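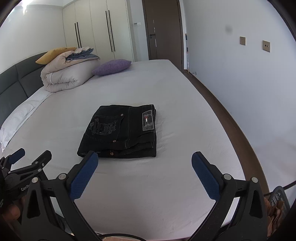
*Folded black jeans on a fitted sheet.*

## Care of denim and bed linen

This sheet is issued to tenants of Carnley House and replaces the laundry page in the welcome folder. Machines are on the ground floor, beside the Effiong Road entrance.

**Washing**

- Empty all pockets and fasten zips and buttons before loading.
- Turn dark denim inside out and wash at 30 degrees with similar colours. New black or indigo garments should be washed alone the first two times.
- Wash sheets and pillowcases separately from anything with rivets or metal tags, which may snag the cloth.
- Measure the detergent. The larger machines need no more than 100 ml of liquid for a full load.

**Drying**

Denim keeps its shape best when hung by the waistband, away from direct heat. Leather and imitation leather patches can stiffen or crack in a tumble dryer – air drying is advised for these. Fitted sheets may be tumbled on the low setting and should be removed promptly.

**Folding and storage**

Lay jeans flat, place one leg over the other and smooth the seams by hand. Fold the hem towards the waistband, then fold again to suit the depth of the shelf. Garments put away for the summer should be fully dry, and are best checked for moth in July.

**Stains**

Blot with cold water and leave for ten minutes before washing. Do not use bleach on coloured items.

Faults with the machines should be reported to Jummai Oyewole in the house office, extension 734.

Revised December 2019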